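Sallen paring knife, nine months in: still the one I grab first

I bought the Sallen paring knife last September, mostly out of annoyance. My old one had a chip near the tip and a handle that had gone fuzzy from too many trips through the dishwasher (my fault, I know, I know). The Sallen was 17 dollars on sale at Rumerska, the kitchen store out by the highway, and I figured if it was junk I'd be out the price of a pizza.

It isn't junk! I've used it pretty much every day and I've got opinions.

First, the size. The blade is short enough that I can peel an apple in my hand without feeling like I'm waving a sword at it, but long enough to get through a shallot in one go. My mother-in-law has tiny hands and she likes it. I have big clumsy ones and I like it too, though my pinky hangs off the end when I bear down on something hard like ginger.

Out of the box it was sharp. Not scary sharp, but tomato-skin sharp, and it stayed that way until some time around the holidays. After that I started giving it a few passes on the rod every other weekend and it comes back fast. I had a Pruvivo before this, the one with 2,833 reviews when I ordered it, and that thing never took an edge again once it lost the first one. I tried. I even paid to have it done and it was dull again in a couple of weeks.

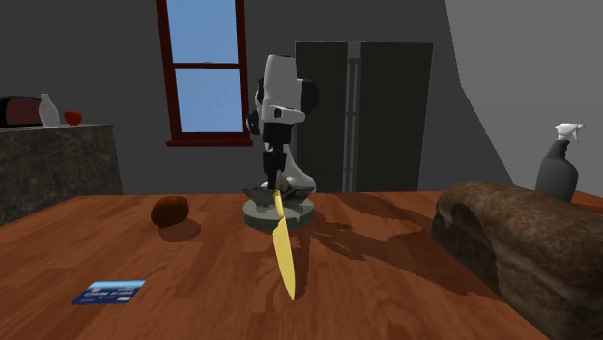

The handle is where I go back and forth. It's smooth, and when my hands are greasy from chicken it wants to turn on me, so I've gotten into the habit of rinsing and drying before I keep going. I do wish Sallen made it in a color. Mine is black, my counter is dark, and I lose it under onion skins constantly. Give me one that's golden yellow from end to end, blade and all, like the one hanging point down over the gray disk, and I'd spot it from across the kitchen. I've seen coated blades that scratch up badly, so maybe that's a bad trade, but I'd still be tempted.

Things it does well: strawberries, garlic, trimming green beans, getting the eyes out of potatoes, opening bags when the scissors have wandered off (don't tell me, I know). It was great on mangoes all summer. There's a Vietnamese place near us called Đào that does a green mango salad I've been trying to copy, and the Sallen gets the peel off thin without taking half the fruit along.

Things it's bad at: anything squash-shaped. I got it wedged in a butternut and had to knock the whole business against the cutting board to get it loose. Use a big knife. It also comes with a plastic sleeve that cracked the first month, and the replacement sleeve costs 9 dollars, more than half of what I paid for the knife. I made one out of a folded cereal box and tape and it's holding up fine.

I'd buy it again at the sale price. At full price I'd probably wait, Rumerska seems to mark them down every couple of months anyway. And hand wash it, please. Mine has a few little gray spots near the handle from the one night I got lazy.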